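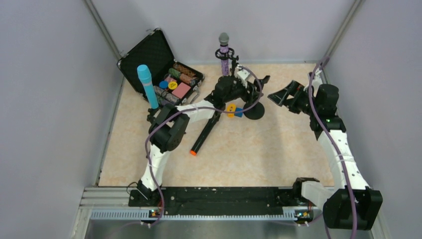 Putting Away Game Night: Poker Chips, Cases and Other Small Stuff

A chip set usually starts out tidy and gets worse every time it is used. Chips go back in the wrong row, a few end up in a drawer, and after a year the lid won't close. Most of this can be fixed in one evening. The tips below cover sorting, cleaning and storing chips, plus a few of the odds and ends that tend to land next to them.

Before you start

Clear a hard, flat surface. Chips roll, and on carpet you will miss the ones that stop under the couch. If the only big enough surface is a nice table, put a towel down first, as the clasps on a case can scratch.

Open the case all the way and make sure the lid stays up. Many lids are heavier than they look and will drop if the hinge is worn. Set the case with its back to a wall and let the lid lean there.

Sorting chips

Take everything out that isn't lying in a row. Loose chips on top are the main reason a lid doesn't shut, and forcing it bends the hinge. Plaques are the other reason. They are square, the rows are made for round chips, and most people just drop them on top.

Sort by color first. Brown, green and gray can be hard to tell apart under a warm bulb, so do this in daylight or under a white lamp. Then square up each stack by rolling it lightly between your palms and slide it into its row. Rows should be snug. If you can push a finger in at the end, the chips will tip over when the case is carried upright. A folded strip of felt or a piece of cork fills the gap.

Keep one color to a row where you can. When you have to mix, put a plain cardboard disc between the colors. Cut it slightly smaller than the chip so it doesn't catch.

For plaques, use a small cloth pouch or a flat envelope. Orysia Pylypenko, who sent in several of these tips, keeps hers in an old glasses sleeve with the dealer button and the spare key to the case.

Cleaning chips

Plastic and composite chips can be washed in lukewarm water with a drop of dish soap. Do 10 at a time. Rub each one with a soft toothbrush, rinse, and stand them on edge in a dish rack. Leave them overnight before putting them back. A damp chip in a foam row will leave a musty smell that is hard to get out.

Clay chips should not be soaked. Wipe them with a barely damp cloth and dry them right away. Do not use the dishwasher for any kind.

For sticky spots left by a label, a little cooking oil on a paper towel works. Wash the oil off afterward.

The case itself

Textured lids collect dust in the grain. A dry paintbrush gets it out better than a cloth does. Follow with a wipe of mild soapy water and dry it.

Silver clasps that have gone dull can be polished with a dab of plain white toothpaste on a cotton swab. Keep it off the black parts, where it dries white and has to be picked out of the texture. If a clasp is stiff, put one drop of light machine oil on the pivot and work it open and shut.

Store the case flat, lid up. Chips are heavy, and a full case on a high shelf is no fun to lift down. A bottom shelf or the floor of a closet is best.

Microphones

If you do karaoke as well, the microphone needs its own spot. Stood in a small desk stand, it won't roll off the table. The mesh head picks up lipstick, breath and kitchen grease. On most handheld models the head unscrews. Check that yours does before twisting hard. Rinse the mesh alone, shake it out and let it dry for a full day. If it doesn't come off, use a dry toothbrush with the head pointing down so the dust falls away from the inside.

Take the batteries out if it won't be used for a month or more.

Cables

Coil in loose loops, each one the size of a dinner plate, and tie with a strip of hook-and-loop tape. Don't wrap a cable around the thing it belongs to. The bend where it leaves the plug is the first place to break. Colored cables are worth buying when you have the choice. A purple one is easy to pick out of a box of black ones.

Rods and long pieces

Long thin things never fit the box. Stand them in a tall vase or an umbrella stand, or hang them from two hooks. Check that any end cap is on tight before you put them away. A missing cap can be replaced with a rubber furniture tip from the hardware store.

Odd pieces

Keep one lidded jar for pieces you can't place. Birutė Rimkutė empties hers every May and throws out whatever hasn't been claimed. If that feels harsh, write the month on a bit of tape and give it another year.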